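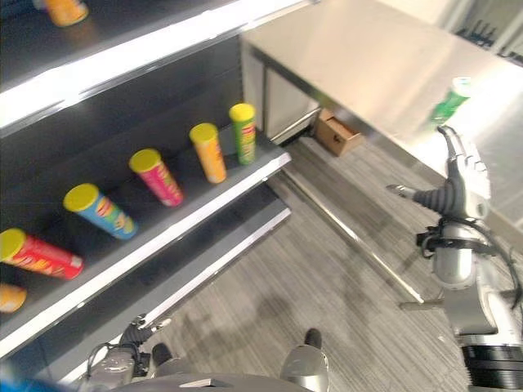 From: Zinhle Le Roux
To: shop-floor list
Subject: Re: Cans lying down on the dark shelves
Date: August 2020

Thanks for raising this. I'm answering on the list because two other people asked me nearly the same thing at the counter, and I would sooner write it out once. Your message first, in pieces, with my answers under each piece.

> I straightened the snack cans at Cheetham twice yesterday and they were
> down again by closing. Is there a rule for which way they are supposed
> to go? At Gustgate we always stood them up.

Stand them up. That is the rule in both shops. The cans are tall for their width and they go over easily, and once one is down it rolls into whatever is next to it. On the middle shelf at Cheetham the red one on the left end is usually the first to go, and the light blue one beside it tends to end up leaning. The green one at the far end mostly stays put.

If you find one on its side, pick it up, check the yellow lid is still on tight, look for a dent along the seam at the bottom, and stand it back up. A small dent in the side is fine to sell. A dent at the seam is not, and it goes in the gray bin under the counter with a note on it. Please don't put a dented can at the back of the row and hope. We found one of those in December and it had been there a good while.

> Also, do we want one color per place or should the same flavor be
> grouped together? I had been putting all the orange ones side by side.

One of each color across the front on the middle shelf. The order from the left is red, light blue, pink, orange, green. I don't have a strong reason for that order. It is the order on the reorder sheet, so when you walk along the shelf with the sheet in your hand you can go straight down the page. If a color sells out, leave its place open and do not slide the others over. The gap tells the next person what to bring out from the back.

The orange-and-yellow cans are a different matter. Those have been turning up on the top shelf and also on the one below the middle row. I'd like them all in one place, and I think the lower shelf is the better choice, because most of it is not being used for anything at the moment. The top shelf is so bright that labels are hard to read up there anyway, and a can that rolls off it has the longest way to fall.

> How far apart? Somebody told me a hand's width but my hands are small.

Forget the hand. Use the 5 inch block in the drawer, the one with the string through it. Put it between one can and the next, slide it out, move along. It takes less than a minute to do the whole row. Set the cans a little back from the white front edge so that people's sleeves don't catch them. If the block has gone missing again, cut a piece of cardboard to the same length and write on it what it is for.

> Do you want the shelf wiped every day? The dark part shows every bit
> of dust and the white edge shows every fingerprint.

Yes, I know. I did not choose the colors. Dry cloth on the dark panels every morning before opening, and a damp cloth on the white edges when they need it, which in my experience is most days. Take the cans off first and put them on the metal table. Do not wipe around them. When you wipe around things you get a clean shelf with little dusty circles on it, and they show up badly as soon as somebody moves a can.

No spray directly on the shelves, especially near the lit one at the top. Spray the cloth, away from the shelf, then wipe.

> The last thing is the metal table. People keep leaving bottles on it.
> Is it a display table or a work table? I never know whether to clear it.

It is a work table. It is there for unpacking, pricing and setting things down while you clean, and it should be clear when you are done. A drink bottle lying on it belongs back with the drinks, standing up. Even with the cap on tight, I don't want bottles left on their sides, for the same reason as the cans. They roll, and the top of that table is slick.

I did think about using it for display. The trouble is that we would then have nowhere to put a carton down except the floor, and the aisle between the table and the shelves is not wide enough to have cartons in it. The bar underneath is also at a good height for catching your foot — I have done it more than once — so please keep the floor by it clear, too.

That is the end of your questions, I think. A few things from me while I have the list's attention.

1. The next delivery from Jotetach is 100 cans, mixed. They will come in cartons of a single color this time. Open one carton of each and leave the rest sealed in the back room. Please don't open a second carton of the same color until the first is empty.

2. The reorder code for the mixed set is 2869. The old sheet taped inside the cupboard has a different code on it and I would like someone to take that sheet down. Last time we used it we were sent crackers.

3. Prices. The tags on the white edge should line up with the can above them, not the can below. I have seen both. If you move a can, move its tag.

4. The Grikine shelf clips are in. They are clear plastic and press onto the front edge, and they are meant to stop things rolling off. There are 18 in the bag. I want to try them on the middle shelf first, at Cheetham only, for two weeks. If they work we can get more for Gustgate. If they crack or leave marks on the white, I'd like to know that before we buy any more, so write it in the book when you see it.

5. Whoever closes should look along all the shelves from the end, with your eyes level with the row. A leaning can is easy to miss from the front and very easy to see from there.

If you work at Gustgate, all of this is the same for you except for the clips and the table. Your table is the folding one and it should be put away at night.

Reply to me and not to the whole list if it is only about your own shifts. If it is about the shelves, the list is fine.

Zinhle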